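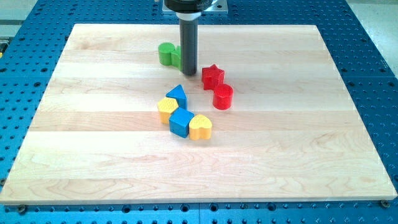

Item 3: pushing rod and coloured blocks on the test board.

Seltolville Workshop Group
Minutes of the meeting held on 1 January 2024

Present: Yaowalak Boonyarit (chair), Hiwot Habte (minutes), members from Pallton.

1. Apologies
None received.

2. Last minutes
Agreed, with one spelling put right under item 5.

3. Sorting and clearing trials
YB reported on the block pushing work. The arm was asked to move a named block next to another, or to part two that were touching. Out of 1000 tries it finished 73 per cent without help. Most failures came when blocks were packed close together and the rod moved a neighbour as well.
HH asked if this meant it could clear a kitchen worktop. YB said no. It has no way to pick anything up, and cups and cutlery have not been tried.
Pallton members said the shop needs returned stock sorted into trays at the counter. A person does a full tray in almost 40 seconds. The arm is a good deal slower. Agreed it is not ready for the shop floor.

4. Ivanov quote
Quote for a second board and fixings received. Held over until the budget is known.

5. Wira store visit
Still to be arranged. HH to write again.

Actions
YB: repeat the trials with the blocks further apart.
HH: list the counter jobs at Pallton that need pushing only.

Next meeting: April, Room 72.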